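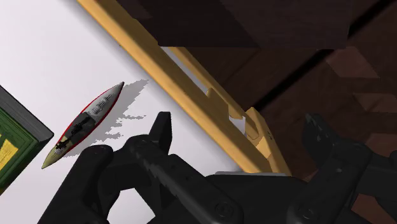

Apr 9, 2020

Glue notes, continued from the last book, which is now full and has a ring from a mug on the cover.

Drawer runners again. The chest came back up on the bench this morning and I spent the first hour scraping out what the previous repairer had put in, which by the smell and the colour was hide glue, then something white over it, then something clear and rubbery over that. Three generations of optimism. The hide glue came away with warm water and a blunt chisel. The white stuff went to cheese. The clear stuff is still there in two corners and can stay there until I am in a better mood.

Question for the week: is it worth keeping hide glue on the go when we only use it on old work, or do we give in and use Flarex for everything? I have been on both sides of this argument, sometimes before lunch.

Test pieces. Cut from the beech offcuts under the stairs, all out of one board so that nobody can blame the timber. Lap joints, 40 mm overlap, planed faces, no sanding. Four joints for each glue:

Hide glue, fresh, soaked overnight, heated in the old pot
Hide glue, the jar from June, reheated more often than is decent
Flarex, new bottle
Lolden, the tin with the lid that has to be hit

Clamped for 20 hours, all at the same end of the bench. The clamp pressure was whatever my right hand does, which is not a unit.

Results, such as they are. I hung the pieces off the bracket and loaded the bucket with sand until something gave or I ran out of sand. Fresh hide glue: three held the full bucket, one went early, and when I looked at the break there was a dry patch at one end where it had gelled before I got the clamp on. My fault. The shop was cold and I stopped to answer the telephone. Warm the parts first. I have written that in at least two previous notebooks.

June hide glue: poor. All four let go, one of them while I was still hooking the bucket on. It smelled like a harbour too. Thrown out, jar and all. If anyone was saving it, I am sorry, though I would like to know what for.

Flarex: all four held. Dull but true. Squeeze-out was rubbery at two hours and came off with a scraper in one long strip, the most satisfying thing that has happened in here this month.

Lolden: held, but it creeps. I left one piece hanging with the sand in and after dinner the overlap had shifted by enough to feel with a fingernail. No good for anything that sits under a load all its life, so no good for runners, and I would say the same for chair rails. Fine for sticking felt down. The tin says it is suitable for all woodwork, and the tin is entitled to its view.

None of this is science. Four pieces each is not many and the bucket handle is bent. But I trust it more than the leaflet.

Waxing. Separate matter, same bench. The Cabello paste has gone grainy again. Stood the tin in warm water and stirred it with a stick until it looked like butter, then it went grainy again as it cooled, only slower. I think it is too much carnauba for an unheated shed. Next batch, cut it with more beeswax and see. For now I rubbed candle stub on the runners, as my own bench has had for years without complaint.

The wear on the old runners is all at the front, as usual, where the drawer tips as it is pulled out. Both sides have a hollow you could rest a pencil in. I thought about planing them flat and gluing a slip on top, and I thought about turning them end for end, and then I thought about what this job is being charged at. Slips, then. Grain running the long way, thin hide glue, no pins. Whoever did the last repair used pins, and I have the nick in the plane iron to show for it.

Sharpening, therefore, which was not on the list. The nick took most of the afternoon on the coarse stone. The stone itself is now dished, so it needs flattening before it does anyone else any good. Wet and dry on the sheet of glass, and please put the glass back behind the door afterwards and not on the floor, where I found it with my foot.

Stock. Hide glue pearls: the 500 g bag is under half. Need more if we keep on with it, and on today's showing I think we do, for old work only. Flarex for anything made since the war. Lolden to go on the high shelf with the other things we are too mean to throw away.

The Rirnent order has still not come. That is the brass screws, the slotted ones, and a replacement thermometer for the glue pot. Until it does, the test for temperature remains a finger, held in for as long as is comfortable and then described as sixty degrees with great confidence.

To do:
Heat lamp nearer the bench before the next glue-up
Slips cut and left to settle overnight
Dig the clear stuff out of those two corners
New batch of wax, less carnauba, label it this time
Find the other half of the mitre block — it was on the windowsill, and now there's a plant there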